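Chapter 6
A Day on the Work Floor

In June, the automation lab at Oveveck opened its doors to 17 students from the Zedholm technical program. Their guide was Tapio Laaksonen, who had set up the arms in the main room. He began at a table marked off in a grid with blue tape and asked the group to watch the gripper -- and to leave their notebooks closed for the first run.
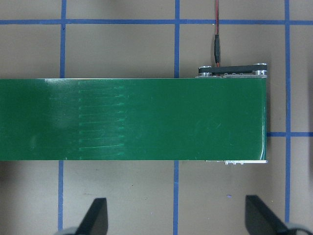

BEFORE YOU READ

Look at the green panel and the black bracket bolted to one end of it. A cable runs down to the bracket from above. Where would you place two gripper fingers to pick up a part like this one? Write down your answer and keep it for Section 6.2.

The students gave several different answers. Sointu Ojala wanted to grip the panel near its middle. Others wanted to work from the bracket end, where the hardware adds weight. Laaksonen wrote each idea on the board and tried them in order.

In this chapter you will learn how a gripper approaches a part, how a grid helps in describing position, and how to plan a grasp -- first on paper, then at the table.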